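Reviving a 2012 desktop for the spare room: worth it or sunk cost?

Forum > Hardware > Old Iron

flasex_capacitor
Posted July 7, 2020
So I am working from home in what used to be the ironing room, and the laptop my employer issued me has the cooling system of a baked potato. I have an old tower in the closet. Quad core, 8 gigs, spinning drive that sounds like gravel. Last booted in June, with complaints. Do I put money into it or do I let it go with dignity? Needs: browser with 38 tabs, spreadsheets, video calls where I nod.

grumbleport
SSD and 16 gigs of RAM. Every time. Next question.

Ganditz
Disagree with grumbleport, which I do as a hobby. You put an SSD in, then you notice the fan, then the power supply is older than your niece, and by the end you've bought a worse version of a new computer one part at a time. Buy an off-lease office box and be done.

grumbleport
Off-lease office boxes are his computer with a different sticker on it. Same age, same dust, plus somebody else's crumbs.

tab_hoarder
What processor is in it now? If it's the bottom of the range, the best chip for the same socket goes for next to nothing used. I paid 16 dollars for mine, shipping included. Check the board maker's support list first.

flasex_capacitor
It's an i3. I told you it was a quad core because it says four in the task manager. I have been informed by my own googling that those are threads.

Ganditz
Two cores and a dream.

mets_in_five
I did exactly this upgrade last month. Cost me 69 dollars all in, chip plus SSD plus a tube of paste I will be using until I die. Boots in roughly 20 percent of the time it used to take me to make coffee, and I make slow coffee. Do the BIOS update BEFORE you swap the chip. I did it after. I don't want to talk about it.

Ganditz
And how are the video calls?

mets_in_five
Fine. I look terrible, but that was true on the old chip.

jondik
Ganditz has a point about the power supply, though - if it's the original I'd replace that before anything else. A dead one can take friends with it.

grumbleport
Or it can run another ten years out of spite, like mine.

flasex_capacitor
OK, I'm convinced, mostly by spite. Ordering the chip and the SSD tonight, power supply next payday. The laptop can go back to being a potato.

jondik
Good. Line up the little triangle on the corner of the chip with the mark on the socket, lower it straight down, and don't push. If it wants pushing, it's the wrong way around. Lever down after that, then paste, then cooler. 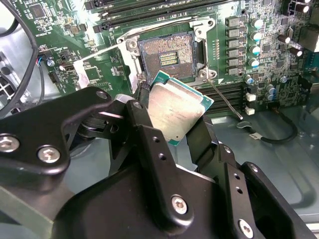 And keep the old i3 in a drawer until the new one has survived a week of spreadsheets. Ganditz will say to throw it out. Ganditz is wrong about drawers.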